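Section 5: Setting the combination lock on your Plukeo case

Before you begin, do sit down somewhere comfortable with the case in good light. The little wheels are easy to misread, and a few unhurried minutes now will save you a good deal of bother at the airport.

1. Lay the case on its side on a clean, flat floor, with the handle where you can reach it. 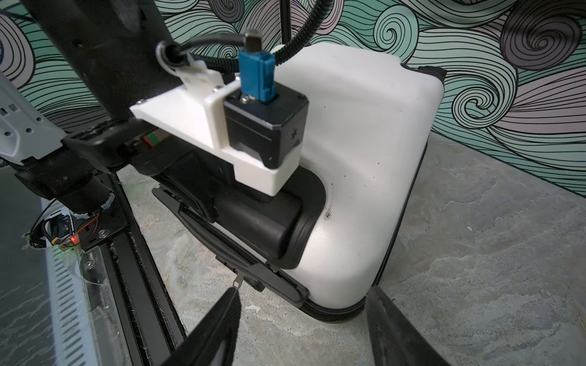

White hard-shell case laid on its side, carry handle uppermost

2. Turn the wheels to 0-0-0, the number every case leaves our Talukder workshop with.

3. Using the tip of a ballpoint pen, press the small reset button beside the wheels until it clicks, and then let go.

4. Choose your own number and turn the wheels to it. We shall use 214 here, but please pick something that means a little more to you — though perhaps not your birthday.
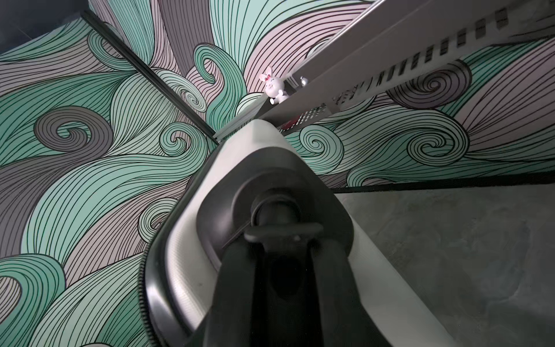 5. Slide the catch sideways until the reset button springs back. Your new number is now stored.

Note: Write the number down and keep it at home, well away from the case itself. Our repair desk cannot look it up for you.

Caution: Never force the wheels. If one feels stiff, work it gently back and forth with the catch open, and leave oil well alone, as it gathers grit.

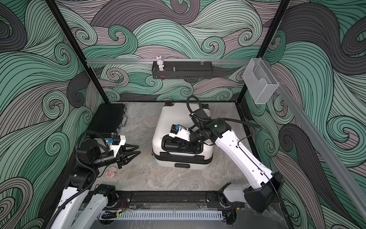 Now try the lock 2 or 3 times with the case still open. Scramble the wheels, go back to your number and check that the catch moves freely. Once you are happy, close the zip and try it again — it is much nicer to find a mistake while you can still get at your socks.

If the catch will not move at all, go back to step 2, or write to Kumudini Jayawardena at the repair desk.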